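Hudine to Manage Holiday Rentals at Gundumley Under New Agreement

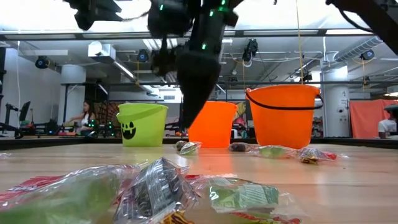 The holiday rental company Hudine has signed an agreement to manage all of the guest accommodation at Gundumley, the lakeside property previously operated by its owner, Plerkico. The change takes effect in November. Reservations already confirmed for the winter and spring will be honored at the price originally quoted.

Gundumley consists of 115 self-catering units, ranging from studios for two guests to detached houses that sleep eight. Under the agreement, Plerkico keeps ownership of the land and buildings, while Hudine takes over reservations, guest services, housekeeping and routine maintenance. Financial terms were not disclosed.

"Guests who return to Gundumley every year should find the same houses and the same staff at the front desk," said Haruto Ueda, director of properties at Hudine. "What will change first is the booking process, which at present requires a phone call for any stay longer than a week."

Online booking for longer stays will open at 9 a.m. on the first day of the new arrangement. Guests will be able to select a specific unit, view its floor plan and request a crib or an additional bed when they reserve. The front desk will remain open until 8 p.m., and late arrivals will receive a door code by text message.

The two companies also confirmed a renovation program for the Shibata wing, the oldest part of the property. Work will include new kitchens, replacement windows and air conditioning in all bedrooms. The wing will be closed to guests while the work is carried out, and anyone holding a reservation there will be offered a unit of equal or larger size elsewhere on the property at no additional charge. Guests who prefer to cancel may do so for a full refund.

Pets will continue to be accepted in ground-floor units only. The cleaning fee, currently charged on departure, will be included in the total shown at the time of booking. Security deposits paid to Plerkico will be transferred to Hudine, and guests do not need to take any action.

Parking remains free for one vehicle per unit. A second vehicle may be left in the upper lot, subject to space. The boat dock and the swimming area are not part of the agreement and will still be run by Plerkico, which will publish its summer schedule separately.

With the addition of Gundumley, Hudine will have 1,273 units under management. The company said that 246 of these are open throughout the year.

Guests with questions about an existing reservation should contact the Gundumley front desk and have their confirmation number available.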